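Knitwear: getting it through to next winter

Feb 12, 2018

The woollens table at the Tikville clothing swap did well again, and most of what came in was in good shape. A fair bit of it had been stored badly, though, and a few of you asked what to do with jumpers over the hot months. Cristian Inga ran the mending bench at the swap and has passed on his notes, which I have put together with my own.

Start with the label. If it says hand wash, hand wash it. If the label is gone, treat the garment as wool until you know better. Use cool water and a small amount of wool wash, push the garment under and leave it for five minutes. Don't rub it. Lift it out with both hands underneath so the weight of the water doesn't drag the body down, and rinse in water of the same temperature. Wool felts when it goes from warm to cold and back again, and once a cuff has felted there is no getting it back.

Roll the garment in an old towel and press along the roll with your forearms. A second towel is worth the trouble for anything chunky. Then dry it flat in the shade, on a rack or another towel, and turn it over when the top feels dry. A heavy cable can take two days in a humid week. Never peg a jumper by the shoulders.

Before anything goes away, check it over in good light. Run your hand up the inside of each sleeve and look for thin spots at the elbow and under the arm. Snagged loops should be eased back through to the wrong side with a crochet hook or a blunt needle — don't cut them. Cristian sees more holes made with nail scissors than he does from moths. Small holes can be darned in an evening, and he is happy to show anyone how. Bring matching yarn if you have it. If you don't, there is a tin of odds and ends left over from the Zamlow stall, mostly reds, greys and one very strong orange.

Folding is where people go wrong. Hangers stretch the shoulders of anything heavier than a thin cardigan, so fold everything and keep the drawers for the lighter pieces. A bed is the best place to do it. The kitchen table is usually too narrow once the sleeves are out, and a soft blanket underneath stops the knit from sliding off the edge while you work.

Lay the garment out flat and smooth it from the middle to the sides. Lift any bunched section and set it down again, as pulling it across will distort the ribbing. Cable knits need a bit more patience than plain ones. The braids are thick and want to sit up wherever there is a fold, so try to put the fold through a flatter part of the knit.
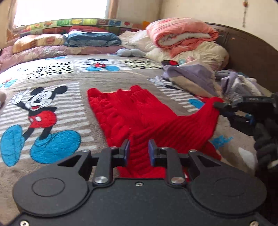 For a jumper, bring each side in so the sleeves lie straight down the back, then fold the bottom up to the collar in two goes. For a scarf or a wrap, fold in half lengthwise and roll it loosely from one end. Children's things can be rolled too, and a roll is easier to find again in a full tub. Put the heavy pieces at the bottom and don't pack the tub so tightly that you have to lean on the lid.

Cotton bags are better than plastic if the cupboard is dry. If yours isn't, use a tub with a good lid and make sure every piece is completely dry before it goes in. Cedar blocks help a little while they are fresh, and a light sand now and then brings the smell back. Lavender smells nice, but I wouldn't count on it. Air the lot once during the season and give each piece a shake outside. Moths like to be left alone in the dark.

Plush blankets came up as well. These are a different job altogether. Most are polyester and can go in the machine on a gentle cycle, cool water, no fabric softener. Wash them apart from towels or you will be picking lint off them for a month. Keep them away from the dryer's hot setting, which flattens the pile, and brush them with your hand while they are damp.

The next mending bench is in August, in the same room, gold coin entry. We have 30 places and 105 people on the mailing list, so please put your name down early if you want a seat. Darning mushrooms can be borrowed for the session. Bring your own scissors and one garment to work on, clean please.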